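The two-armed laundry project in bay four

By Prakash Namboodiri

Folding a T-shirt takes most people a few seconds. At Drustov, a shared workshop behind a tile showroom, four members have spent since September trying to get a pair of robot arms to do it.

The project is called Clakport, after a misspelled label on the first parts bin. It started when Neve Steyn bought two used arms at a university clearance for $300 and found neither would home properly. She rebuilt the wrists over winter and printed the finger plates herself. The plates are on their third version.

Cloth was the hard part from the start. A box stays the same shape when you let go of it. A shirt slumps, and its colour shifts under the lights enough to confuse the software. The group tried a bare benchtop first and then went to black fabric, which gives the overhead camera a clean edge to find.
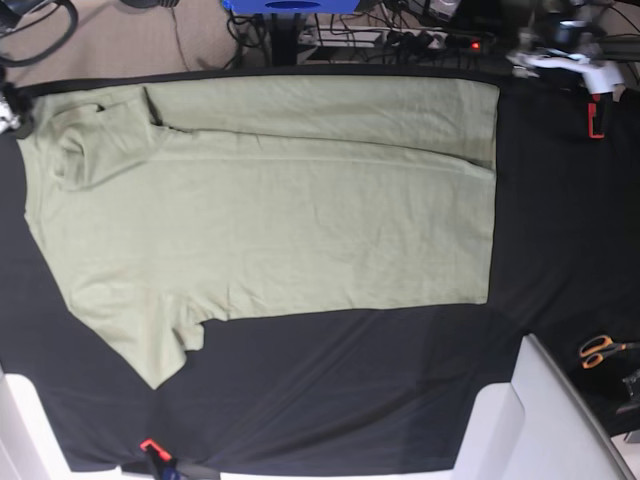
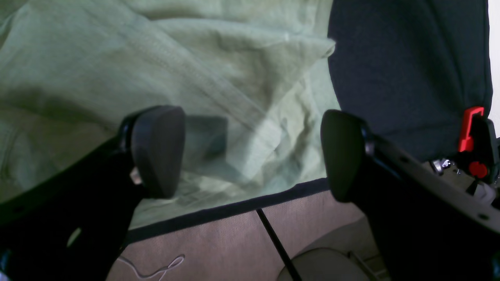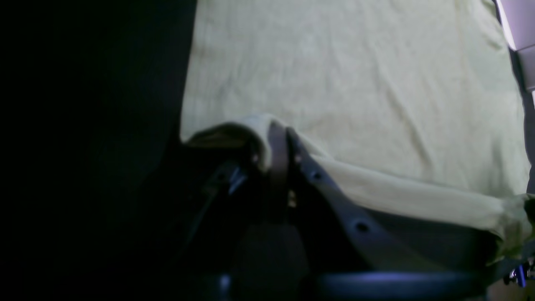
Work on the green shirt at Drustov. The first picture shows it on the black table cover; the other two are from cameras at the gripper.

Members teach the arms by hand, guiding them through a fold while the computer records the joints and the camera views. They have 212 recorded folds so far and throw out any where the collar gets dragged. Of those, 138 are good enough to train on.

Sleeves cause most of the trouble. If a finger goes in too shallow it skims over the fabric, and if it goes in too deep it picks up both layers and the table cover as well. Steyn has tried softer pads and a slower approach – the slower approach helped more.

A full fold takes the arms more than 40 seconds. The next job is a new cable run, then long sleeves. Anyone with old cotton shirts, any size, can leave them in the crate inside the Drustov front door.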